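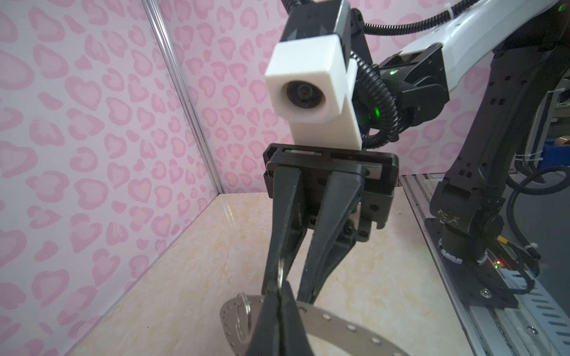 Gergely Kerekes and the strap with too many holes

Gergely Kerekes will talk about perforated metal band for as long as you let him. I let him for most of an afternoon, in the back room of Mustholm, the repair shop he has run with Geeta Pal since they both gave up on better-paid work.

Perforated band is the thin metal strip plumbers use to hang pipes. It comes on a roll, it has a hole every so often, and most people own a leftover piece without knowing why. At Mustholm it gets bent into a curve and used to hold key rings.

"People expect hooks," Kerekes says. "Hooks are fine. A hook gives you one place to put a thing, and then you need another hook."

His first band went up in July, after a customer's keys spent the better part of a week inside a toaster that was itself waiting for a part. Pal tells this story more often than he would like.

"He'd put them down for a second," she says. "We had 700 square feet and he chose the toaster."

The method has changed little. You cut a length with snips, file the ends, bend it over something round (Kerekes swears by a paint can) and thread a split ring through whichever hole suits you. Then you break a fingernail. He owns a small pry tool for opening the rings and can rarely find it, a fact Pal has suggested he think about.

I asked whether the curve was necessary.

"A flat strip on a bench is just a ruler with no numbers," he says. "You can't get your fingers under it. Bend it and there's air."

"It also looks nicer," says Pal.

"It does look nicer," he says, as if conceding a point in court.

There was a rival system. Deák, a shop two doors down, sold them a pegboard with labeled compartments, and for a while every key had a number. The highest was 3187, which had nothing to do with how many keys there were. Kerekes had started from his old locker combination. The pegboard now holds up a shelf.

Pal's own complaint is about the rings. The cheap ones spread after a few openings and never quite close again - she keeps those in a jar marked "liars." The good ones are stiff enough that customers hand them back and ask her to do it. She charges nothing for this, and says she has considered 2 dollars.

Kerekes, meanwhile, wants to try a wider band with bigger holes. I asked what would go in the bigger holes.

"Bigger rings," he said, and went off to look for the pry tool.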